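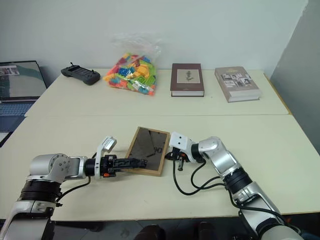 Oficina Trurnilis publica os planos da Gostis, uma bancada de dois braços robóticos montada pelos sócios

Comunicado de imprensa
2 de maio de 2026

A oficina partilhada Trurnilis disponibiliza a partir de hoje a documentação completa da Gostis, uma bancada de manipulação com dois braços robóticos montada nas instalações da associação. O conjunto inclui as listas de material, os desenhos dos suportes, o esquema de cablagem, os ficheiros de configuração e um manual de 67 páginas em português. Tudo pode ser descarregado sem registo e reutilizado, incluindo para fins comerciais, desde que se indique a origem.

A Gostis destina-se a quem quer trabalhar com dois braços em casa, numa escola ou numa oficina de bairro. Os braços ficam fixos junto à frente da mesa, um de cada lado, e trabalham sobre uma zona comum ao centro. Cada um termina numa pinça paralela de dois dedos. O operador pode guiá-los à mão, gravar um movimento e voltar a executá-lo, ou enviar comandos a partir de um computador portátil.

Os braços e as pinças foram adquiridos à Yazıcı em segunda mão e revistos na oficina. O restante foi comprado ou feito pelos sócios. Sem contar com os braços, a despesa em material ficou em 593 euros, valor que cobre suportes, fixações, fonte de alimentação, cabos e ferragens. O portátil já existia na oficina e não entra nas contas. A lista publicada indica o preço pago por cada artigo e, sempre que foi encontrada, uma alternativa mais barata.

A montagem prolongou-se mais do que o previsto por causa dos cabos. Na primeira versão seguiam presos ao longo de todo o braço e limitavam a rotação do punho. A versão publicada deixa folga entre o punho e as articulações inferiores, com pontos de fixação apenas nas extremidades. O manual inclui uma tabela com os comprimentos recomendados e a ordem pela qual os conectores devem ser ligados.

As pinças são a parte que mais desgaste sofre. A oficina recomenda fechar os dedos por completo no início de cada sessão e verificar se as duas faces encostam a toda a altura. Um desvio neste ponto altera a posição registada para o fecho e provoca erros ao pegar em peças finas.
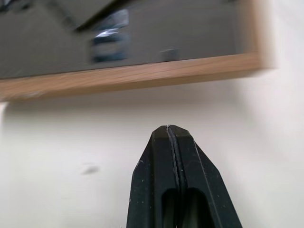 Se houver desvio, o procedimento de calibração deve ser repetido a partir do início. A limpeza faz-se com um pano seco, com os motores desligados. Não se recomenda lubrificar os dedos nem as guias, pelo menos nas pinças do modelo utilizado.

Software

O controlo da bancada é feito pelo Gridimon, um programa desenvolvido pelos sócios da Trurnilis e publicado com o mesmo tipo de licença. O Gridimon corre no portátil, lê a posição das articulações, recebe as imagens das câmaras e guarda tudo com a mesma referência de tempo. A versão agora publicada permite rever uma gravação antes de a executar, reduzir a velocidade de cada braço em separado e definir zonas da mesa onde as pinças não podem entrar.

Uma das alterações pedidas durante os ensaios foi a paragem conjunta. Quando um braço encontra resistência acima do limite definido, os dois param e mantêm a posição. Nas versões anteriores parava apenas o braço afetado, o que levava o outro a puxar a peça que ambos seguravam. O limite de fábrica é baixo e pode ser alterado no ficheiro de configuração.

Ficou por resolver o arranque automático. Neste momento é necessário ligar primeiro a alimentação dos braços e só depois abrir o programa. Pela ordem inversa, o Gridimon não reconhece as pinças e tem de ser reiniciado.

Ensaios com objetos comuns

Até ao final de abril foram gravadas 637 sequências na bancada. A maior parte corresponde a tarefas simples, como deslocar um objeto, rodá-lo sobre a mesa ou levantá-lo com os dois braços. As gravações com falhas foram mantidas no arquivo, assinaladas como tal, por serem úteis a quem queira comparar afinações. 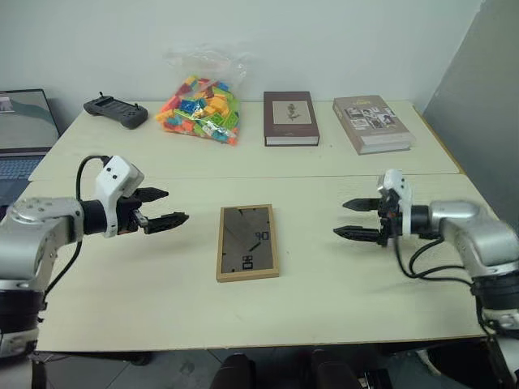

A escolha dos objetos seguiu um critério prático: tinham de ser coisas que qualquer pessoa encontra em casa e que não exigem encomenda. O manual não fixa marcas nem medidas e pede apenas que se anotem as dimensões e o peso. Os objetos que não estão em uso ficam alinhados na metade de trás da mesa, como os livros grossos e o saco transparente com blocos de construção coloridos, e o centro fica reservado à peça em trabalho. No caso da moldura de madeira, pousada entre as duas pinças, a aproximação faz-se pelos lados, com os dedos abertos. A superfície interior da moldura é um pouco refletora, pelo que o manual sugere experimentar diferentes posições da luz antes de gravar.

Os livros trazem outra dificuldade. A capa desliza sobre as páginas quando a pinça aperta só de um lado, e o resultado depende muito da encadernação. A oficina aconselha começar por volumes de capa dura e passar aos restantes depois de afinada a força de fecho. Os blocos de construção servem sobretudo para exercícios de precisão e podem ser usados soltos ou já encaixados.

Espaço e condições de montagem

A bancada não exige uma mesa especial. A configuração de referência usa duas secções de tampo claro encostadas uma à outra, com uma parede lisa por trás. A junção entre os tampos deve ficar nivelada, caso contrário as peças baixas prendem ao serem arrastadas. Os autores recomendam ainda deixar livre o chão à frente da mesa, para permitir o acesso às bases dos braços, e colocar o portátil num dos lados, fora do alcance das pinças.

O manual dedica um capítulo à segurança. Nenhuma pessoa deve ter as mãos na zona de trabalho durante a execução automática, e o interruptor de corte tem de estar ao alcance de quem opera. Em escolas, a oficina pede que a bancada seja usada com um adulto presente e com a velocidade reduzida.

Próximos passos

A Trurnilis está a preparar um suporte ajustável para mesas de tampo mais fino e uma tradução do manual para inglês. As correções enviadas pelos utilizadores serão incorporadas nas edições seguintes. Não está prevista a venda de kits montados.

Quem pretenda ver a Gostis em funcionamento pode marcar visita através do formulário na página da oficina. As visitas são gratuitas, em grupos pequenos, e incluem a possibilidade de gravar uma sequência na bancada. A oficina aceita também marcações de escolas e de outras oficinas partilhadas.

Contacto para a imprensa
Oficina Trurnilis, projeto Gostis
Imagens em alta resolução e manual em PDF disponíveis a pedido.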